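Ticket 217
Subject: PDF export of full drawing set stops at sheet 101
Product: Cukora, desktop edition
Site: Clarero, Estville office
Opened by: Estela Ojeda
Assigned to: Eckhard Sperling
Priority: Normal, raised to High on second update
Status: Closed

Initial report (E. Ojeda, 09:12)

Exporting the complete drawing set for the Estville housing job to a single PDF does not finish. Progress reaches sheet 101 and stays there. No error is shown. The program window goes grey and the title bar reads "Not responding". If it is left alone it stays in that state. I left it running over lunch and it had not moved when I came back.

Ending the program from the task list leaves a PDF in the output folder. The file has a size but will not open in any reader I have.

Steps to reproduce:
Open the project from the shared drive.
File, Export, Drawing set, Single PDF.
Leave all options at default.
Press Export.

Expected: one PDF containing every sheet.
Result: export stops at sheet 101 each time.

The set exported normally in September. Since then we have added the revised door schedules and moved the project to the new file server (Pfeiffer). The drawings are due with the contractor this week and they want a single file.

Project file uploaded with the ticket.

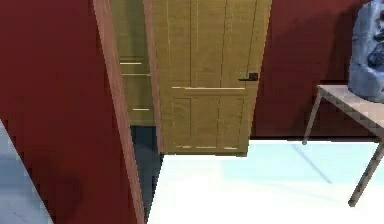

Attachment 1. Model view, panelled door partly open, red wall to the left.

Reply (E. Sperling, 10:05)

Received, thank you. The project file opens here without warnings. Before I run the full export, please check the following at your end:

Free space on the system drive. Cukora writes each sheet to the local temporary folder first and joins them at the end. A large set needs a good deal of room.
Free space and quota on the Pfeiffer share.
Whether the fault also occurs when the output folder is on the local drive.
Whether a range that leaves out sheet 101 will finish.

Please also send the export log. It is in the Logs folder under your user profile and has the word "export" in its name. Copy it before you restart the program, as it is overwritten at each start.

Update (E. Ojeda, 11:20)

System drive: plenty of free space, no change during the export.
Pfeiffer share: no quota set for our group.
Output to local drive: same result, stops at sheet 101.
Range without sheet 101: finishes. The resulting PDF opens and prints.
Sheet 101 alone: stops straight away, window goes grey.

Log attached. The last line is "Begin sheet 101" and nothing follows it.

I also tried it on the other workstation in this office. Same result, so I do not think it is this machine.

Reply (E. Sperling, 11:48)

That narrows it down to the sheet. I have exported sheet 101 here from the project file you sent and it completes, although it takes longer than the sheets on either side of it. The page looks correct except that the door schedule in the lower part is an empty box with a border. Can you confirm whether the schedule shows on your screen when you open the sheet in the editor?

The log at default level does not record what happens inside a sheet. Please switch it to detailed:

Close Cukora.
Open the settings file in your profile folder with a text editor.
Find the line beginning "LogLevel" and change the value to "detail".
Save, restart Cukora, export sheet 101 only.
Send the new log.

Change the value back afterwards. The detailed log grows quickly and slows the program down.

Update (E. Ojeda, 13:35)

The schedule shows on screen with all its rows. I can scroll it and the figures are the current ones.

Detailed log attached. There is a long run of lines reading "Waiting for linked source". I ended the program after a while so the log has no proper finish.

Please raise the priority if you can. We can send the set in two parts, but the contractor's system numbers the pages by itself and the cross-references would be wrong.

Reply (E. Sperling, 14:10)

Priority raised to High.

The detailed log is clear enough. The schedule on sheet 101 is not stored in the project. It is a link to a spreadsheet, and the link is recorded with the full network path to the old file server. When the project was moved to Pfeiffer the spreadsheet was moved with it, but the path inside the link was not changed.

The reason it shows on screen is that the editor keeps a copy of the last data it read and displays that when the source is missing. The export does not use the stored copy. It always goes back to the source so that the issued drawing has current data. With the source missing it should give up after the time set in the options and report an error.

Two questions:

Is the old server still switched on?
What value do you have under Options, Links, "Wait for source"?

On my test machine the old server name does not resolve at all, so the request fails quickly and the export carries on with an empty box. If the name still resolves on your network but the share has gone, the request may hang instead.

Update (E. Ojeda, 14:42)

I asked our network people. The old server is still on and answers to its name, but all shares were removed after the move. It is due to be taken away.

"Wait for source" is blank. I have never changed it. I looked on the other workstation and it is blank there too.

Reply (E. Sperling, 15:03)

A blank value is treated as "no limit". It should have been filled with the default when the program was installed. Settings carried over from an older edition do not have this line, and the installer leaves it blank instead of writing the default. I have recorded that as a separate fault with development.

Please do the following in this order:

Make a copy of the project folder on Pfeiffer and work on the copy until this is finished.
In Cukora, open Options, Links, and press Reset. The wait field should now show a value. Press OK.
Open Project, Manage links. Sort by path. Every entry that begins with the old server name needs changing.
Select them together and choose Change root. Enter the new path on Pfeiffer up to and including the project folder. Leave the remainder of the path as it is.
Press Check. Each line should read "Found".
Save the project, close it, open it again and export sheet 101 alone.
If that completes, export the full set.

Do not use Embed on the schedules as a way round this. Embedded schedules stop following the spreadsheet and there is no warning on the sheet when they fall behind.
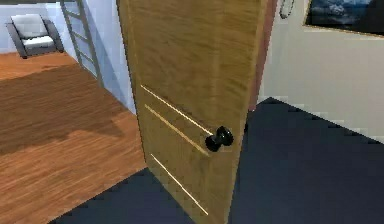
Attachment 2. Model view, wooden door standing partly open, pale grooves on the lower half.

Update (E. Ojeda, 16:15)

Reset done, the wait field now has a value. Manage links showed more entries with the old name than I expected. Some were for title block logos and one was for a notes file nobody has used for a long time. Changed the root on all of them. After Check, all read "Found" except the notes file, which was not copied across in the move.

Sheet 101 alone: completes. The schedule is filled in, and the rows match the spreadsheet.

Full set: still running as I write.

Reply (E. Sperling, 16:22)

Good. The notes file entry can be deleted from Manage links if nothing refers to it. Select it and press "Where used". If the list is empty, Remove is safe. If it is left in place it will cost you the wait time once per export and put a warning in the log — no other effect.

Update (E. Ojeda, 16:50)

Full set finished. PDF opens, bookmarks are correct, page order is correct. "Where used" was empty for the notes file, so it has been removed. Exported once more afterwards and there were no warnings.

One remaining point. On the drawings list in the PDF, the revision letter for sheet 101 is the previous one. The sheet itself has the right letter.

Reply (E. Sperling, 17:04)

The drawings list is built from stored values and is refreshed on request only. Go to Sheets, Update list, then export again. This is normal behaviour and has no connection with the links. It can be set to refresh at each export under Options, Sheets, if you prefer. The export takes slightly longer with that turned on.

Update (E. Ojeda, 17:31)

List updated, letter correct, set issued. I have turned on the refresh option on both workstations and pressed Reset under Links on the second one as well. LogLevel is back to its old value.

Thank you. Can be closed from our side.

Closing entry (E. Sperling)

Cause: linked schedule on sheet 101 pointed to a share that had been removed from a server still present on the network. The wait limit was blank following an upgrade with carried-over settings, so the export waited without end.

Resolution: wait limit reset to default on both workstations. Link root changed to the Pfeiffer path. Unused link removed.

Follow-up with development:
Installer to write the default wait value when the line is missing.
Blank value to be treated as the default instead of no limit.
Export window to name the link it is waiting for.
Editor to mark a schedule that is being shown from the stored copy.

Note for other sites moving a project to a new server: run Manage links, Check, before the first export from the new location. Check uses its own short limit and will not hang, even where the wait field is blank.

Status changed to Closed.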